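Tirivville Unified School District
Scholastic Press and Student Media Board
Minutes of the Regular Meeting
21 June 2025

Call to Order
The meeting was called to order at 4:05 p.m. in the district library conference room. Humaira Bukhari presided. Kwadwo Adjei recorded the minutes. A quorum was present.

Approval of Prior Minutes
The minutes of the previous meeting were approved with one correction. The name of the middle school newspaper is to read "The Zilholm Courier" in item 4.

Report on Adviser Recognition
Mr. Adjei reported that the board received seven nominations for the district Student Media Adviser Award. Nominations were reviewed under the scoring guide adopted last year. Two nominations were returned because the required letter from a former student was missing. The advisers concerned may resubmit in November.

It was moved and seconded that the award carry a stipend of $300, to be paid from the student media account. Motion carried.

Print Schedule and Costs
The board reviewed the printing quote for the high school paper. The printer will hold its present rate of $282 per issue through the end of the fall semester, provided that pages are sent by noon on the deadline day. Members discussed whether the middle school paper should continue in print or move to the website. Ms. Bukhari asked that both principals be consulted before any change is made. No action was taken.

Prior Review Policy
The board held a second reading of the revised policy on administrative review of student articles. The revision requires that any objection be given to the adviser in writing within one school day. A member asked whether the rule would apply to yearbook copy. Mr. Adjei stated that the present wording covers all student publications, including the yearbook. The revised policy was adopted, with one abstention.

Summer Workshop
Enrollment for the summer reporting workshop at Miettinen Hall stands at 44 students. Sessions will cover interviewing, headline writing, photo captions and corrections. The request to add an evening session for parents was tabled.

Fadov Fund Requests
Requests for travel support to the state press convention are due to the board secretary before the next meeting. Late requests will not be considered.

Public Comment
There was no public comment.

Adjournment
The meeting was adjourned at 5:20 p.m.

Respectfully submitted,
Kwadwo Adjei, Recording Secretary

Attachment A

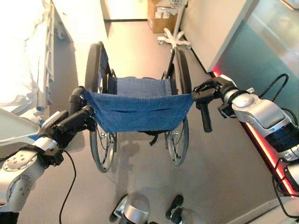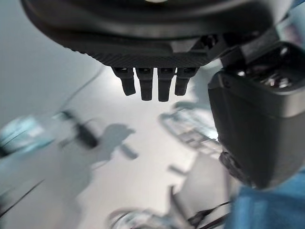

Wheelchair with blue seat and back (first photo); dark gripper with four short fingers (second photo).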